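Diary, January, late, tea going cold

Long day with the grippers again, and I want to get this down before I forget which parts I was excited about.

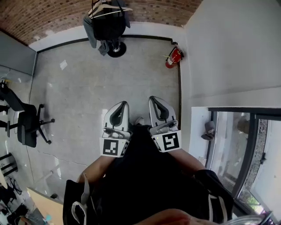

So why are we bothering with hand-held grippers when there's a perfectly good arm down the hall? Speed, mostly: a person holding a pair of them can get through a whole task in the time it takes me to coax the arm into its first reach, and the arm can learn from those recordings later.

I've been saying that to people since the fall and today I finally had numbers that I'd be willing to say out loud in front of someone who disagrees with me. We're at 3,579 demonstrations in the Bandara set as of this afternoon (I refreshed the page twice, I admit it). All of them two-handed, all of them hanging and folding. I stood on that concrete in my black shirt with a gripper in each hand and did the start pose over and over, tips toward each other with a little gap, wait for the beep, go. My shoulders are furious with me.

The start pose is my own little crusade, by the way. Back when we began, everybody started wherever they felt like starting, one hand up by the ear, one hand down by the hip, and the tracking took forever to settle on where the two hands were relative to each other. Each gripper has its square marker on the front, and if both markers are in good view at the start, the relative pose locks in almost right away. If one of them is turned off to the side you get this awful drift where the left hand thinks it's a couple of inches away from where it really is, and the policy happily learns to close on air. I watched the arm do that for a whole week in the old building. Pinch, nothing. Pinch, nothing!

Anyway, the result. We trained two policies with the same recipe, one on the old free-start recordings and one on the new ones with the fixed start, same number of demos in each, same garments, and then ran them on the arms. Old data, 70 percent of the hangs went through. New data, 90. I made myself go back and check that we hadn't put the easy shirts in one pile and the hard ones in the other, and we hadn't, the list was shuffled by the script and the script is boring and correct. I am so pleased. I did a small dance next to the printer.

Now the part I have to be a grown-up about. It's one task, one room, one rack. The people at Drummont are going to ask what happens with a different floor and different light and they'll be right to ask. Brick wall behind the rack gives the visual tracking loads of texture to grab on to, and then there's all that plain white wall to the right of it which gives it next to nothing. I noticed today that if I turn right too quickly with my head down the pose estimate goes wobbly for a moment and then comes back. Does that matter? I think the gripper markers cover for it, but I haven't shown it, and I don't want to write it in the report as if I had.

The plan for that is to do the same recordings over at Skedport, where the walls are paneling and the windows run the full length of the room. I asked for 6 people who have never held the grippers before, too. I've done so many of these that I'm basically a machine myself at this point, and my habits are all over the data. I always lead with the left hand. I always pause before the second pinch. The policy does the pause too, which is very funny to watch and also a problem, and I'd like a few strangers in there to muddy it up.

Other small stuff. The new inner pads on the fingers are much better than the last batch, they hold thin fabric without me squeezing like I'm opening a jar. I want to try them on silky things next, which is where the old ones let go every time. The Konau software still saves the left and right streams with clocks that don't quite agree, and I lost an hour before lunch lining them up by hand. Wrote to them again. Got the same cheerful reply saying it's on the list. I was less cheerful back, then felt bad and added a thank you.

Oh, and I finally figured out why so many recordings were getting thrown out by the filter! It was dropping anything where the tips touched in the first second, which I'd put in myself, months ago, to catch false starts. But half of us tap the tips together out of nerves before the beep. I do it constantly. So the filter was tossing perfectly good demos for the crime of fidgeting. I've loosened it and I'm rerunning the whole lot overnight, and if the count jumps in the morning I'll have to redo the plot, and I don't even mind.

Still to do: redo the failure list by garment instead of by day, write the paragraph about the white wall, ask about a charger for the second pair, find my good pen. I also promised a practice talk and I've got one slide, and the slide is just the title. Bed now. Shoulders first, hot water bottle, then bed.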